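The Second Ending of The Salt Road

Filed under: Serial Fiction, Letters and Manuscripts
28 Shares | 7 Comments

The previous post on this site dealt with the opening installments of The Salt Road and with the difficulty of establishing when Margit Kun began to write them. The present post concerns the other end of the novel. Readers who know the book only in the Nwosu edition will know one ending, in which Tamas reaches Sisosholm after the harbor has closed for the winter and takes a room above the chandler's shop. Subscribers to the magazine that first carried the story were given a different one. In the magazine, Tamas does not reach the town at all. He stops at the toll house, pays for a night's lodging, and the story closes on a conversation with the toll keeper about the price of candles.

The existence of the earlier ending has been known for a long time. It is mentioned in the afterword to the Nwosu edition, in a single sentence, where it is described as "hurried." I repeated that word myself in a talk given some years ago and now wish to withdraw it.

My reason is the group of letters held in the Pritine collection, which I was able to read in June. There are 28 of them, all from Kun to her cousin, and they cover the whole period in which the last part of the novel was being written. The cousin's replies have not been kept. Several of the letters are undated, and the order in which they are now foldered was evidently decided by a later hand, on grounds that are not recorded. I have followed the folder order except in one instance, discussed below.

What the letters show first is that the toll house was planned. In the letter that stands third in the folder, Kun tells her cousin that she has "got him as far as the marsh" and that he will go no farther than the toll house, "where there is an old man I am looking forward to." At that time the magazine had printed less than half of the story. She knew where she meant to stop, and she knew who would be in the room.

The same letter gives a short account of what the toll keeper was to say. Most of it survives in print. He complains of the candles and of the carters, and he asks Tamas whether he can read. Kun adds that she had thought of having him recognize Tamas from the trial, and had decided against it on the ground that "the poor man has been recognized enough." I find this a useful remark. By that stage in the novel Tamas has been recognized on three occasions, and each time the plot has turned on it. A reader of the serial would have come to the toll house expecting a fourth. The conversation about candles, which looks so slight when printed by itself, depends on that expectation. The old man looks at his guest's face across the table for a full page and asks him nothing about it.

In the book, this is lost. The toll house has been reduced to a paragraph, and the toll keeper has become the toll keeper's wife, who hands over a key.

The second matter on which the letters are informative is the word "hurried" itself. The afterword appears to have taken it from Kun, and in a sense this is correct. It occurs in the letter which I believe has been misplaced. In the folder, that letter comes directly after one complaining of the magazine's printer, and it has been natural to read them together and to conclude that she was writing against a deadline. The misplaced letter, however, refers to the death of the cousin's dog, and the dog is alive and well in a letter filed considerably later. If the letter is moved to its proper position, the complaint about hurry falls after the serial was finished and before the book was set. What she calls hurried is then the revision. The sentence reads in full: "I have done it over for them and it is hurried, and I do not think the room above the shop has a window in it."

The room above the shop does not, in fact, have a window in any edition I have been able to consult. Tamas is said to hear the harbor bell, and nothing is said of what he sees.

I do not wish to claim more than the evidence will carry. A writer's private remark about a piece of work is made on a particular evening to a particular person, and Kun was in the habit of running down whatever she had most recently completed. She calls the opening chapters "porridge" and the trial "a great deal of furniture." It would be unwise to discard the book ending on the strength of one sentence to a cousin. There are also passages in the longer ending that deserve to be kept, among them the walk along the closed harbor, which several readers of this site have named as their favorite page in the novel.
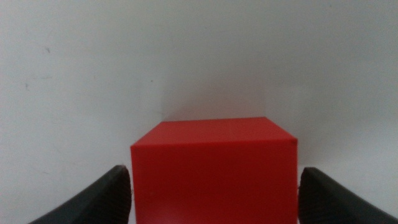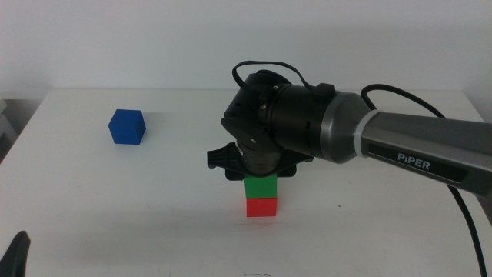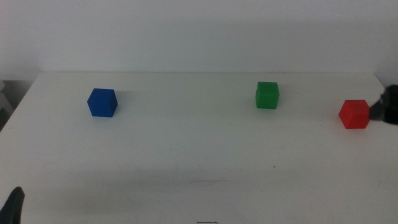
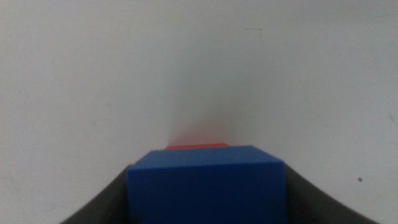

Onyekachi Shehu has written to object that I am too ready to treat the magazine text as the author's first wish and the book as a concession. In his view a serial is already a concession, and a more severe one. The length of the final installment was fixed by the magazine, the toll house was as far as Tamas could be brought in the space allowed, and Kun, having made up her mind to this early, did what sensible writers do and persuaded herself that she liked it. The book gave her the room to finish the road. He points out that the title promises a destination, and that a story called The Salt Road which ends at a toll house has, in his words, "sold the reader a ticket to the wrong station."

This is a serious objection and I have considered it with care. The point about length I am obliged to grant in part. The final installment is the shortest of the seven, and the letters confirm that its limits were known to her in advance. The point about the title is weaker. The title in the magazine was simply The Road. The word "Salt" was added for the book, and Ese Akande has suggested in earlier correspondence that it was added at the same time as the harbor chapter, in order that the one might prepare for the other. I am inclined to agree with her. If so, the title cannot be called as a witness for what the serial intended.

There remains the question of which text a new reader should be given. The Nwosu edition runs to some 300 pages and is well printed, and it is the only one that can be bought without trouble. I have no quarrel with its text of the first six parts, which differs from the magazine chiefly in punctuation and in the spelling of the carter's name. My own suggestion, which I have put to the publisher in writing, is that any future printing should include the magazine ending as an appendix, complete, with the toll keeper's conversation set out as it originally appeared. It would occupy very few pages. I have received a courteous acknowledgment and no decision.

Nneka Onyeka has asked whether the manuscript of the final part can be consulted. As far as I have been able to determine, it cannot. The manuscript of the earlier parts is in the Paltell reading room, where it may be seen by appointment, but the bundle stops at the trial. The catalog entry gives no indication that anything is wanting, and the last leaf is numbered in the ordinary way. A note in pencil on the wrapper says "rest with M." This may mean Margit Kun herself. It may equally mean the magazine, or the cousin, whose given name also began with that letter. I have made inquiries of the family and will report on them here if they produce anything.

Readers planning a visit to Paltell should be aware that the earlier parts are written on both sides of very thin paper and that the ink has come through. The staff will provide a backing sheet on request, and it makes the trial chapters a good deal easier to follow. Photography is not allowed.

One correction to the previous post. I stated there that the carter is unnamed in the first installment. He is named once, in the last line, by the boy holding the horse. I am grateful to those who pointed this out and have amended the text accordingly.

The next post will deal with the trial and with the question of how much law Kun knew.

Amarachi Briggs
November 2023

Tagged: Margit Kun, The Salt Road, alternate endings, archives
Share this post | Leave a comment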